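Sorting Cell Gets Its Autumn Overhaul in Weletberg

WELETBERG – The two-armed sorting cell at the Purkum workshop is back on its regular schedule this November after a long round of upkeep, and the people who look after it say they are glad to have it running again before the busy weeks begin. Visitors who have dropped by over the past year will know the cell well. It spends its days handling the sort of household things most of us leave by the back door, and it has built up quite a few fans in town along the way.

Much of the work went into the grippers. Each one was taken off its arm, wiped down, checked for play in the joints and put back with fresh screws, and then came the slow part, which is teaching the small wrist camera where the fingertips are all over again. It is fussy work – a fingertip that sits even slightly off will nudge a thing it was meant to pick up – and the crew likes to do it over a plain stretch of tabletop with just one item near the far side of the view.

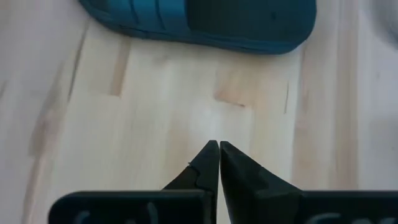

The fingertips of one gripper seen from its wrist camera, over the wooden tabletop at Purkum.

Jekix, the small firm that keeps the cell in order under a yearly service deal, gave 4 working days to the job. Its crew follows a written list that has grown over time and now runs to more than 100 steps, starting with the bolts that hold the arms to their rails and ending with a slow practice run at low speed. The list is kept in a binder at the workshop, coffee stains and all, and anyone who helps with the cell is welcome to leaf through it (and to add to it, if they find something the others have missed).

The cables came next. Every lead that has to bend when an arm moves was followed from end to end by hand, and a couple that had begun to stiffen were swapped for new ones supplied by Aerts. The crew leaves a good loop of slack at the wrist so that the arm can turn without tugging on anything, and they check that loop with the arms stretched out over the table as well as tucked in.
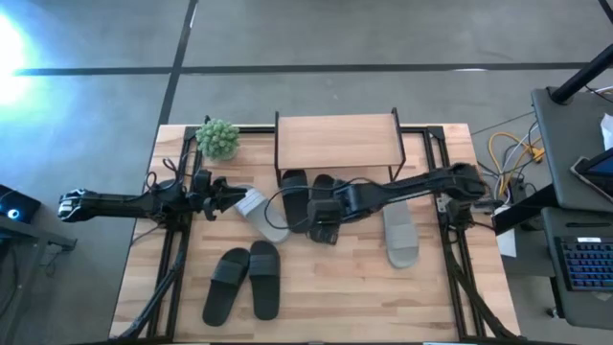
Reading time: 2 min

Footwear is the cell's lesson of the season. With black and gray slide sandals spread over the table and a little rack at the back, both arms have plenty to reach for, and they have to do it without getting in each other's way. The middle of the table is where the two meet, so that is where the crew sets its limits most carefully, moving each arm by small amounts and writing down the stopping points as they go.

From here on the upkeep gets lighter. The fingertips will be looked over after every 20 hours of running, and the rail bolts will be checked once a month. Purkum says the cell had logged 243 hours when the overhaul began, and the next full service is planned for spring. The workshop's doors are open to visitors in the afternoons as usual, and the crew is always happy to stop and talk for a while.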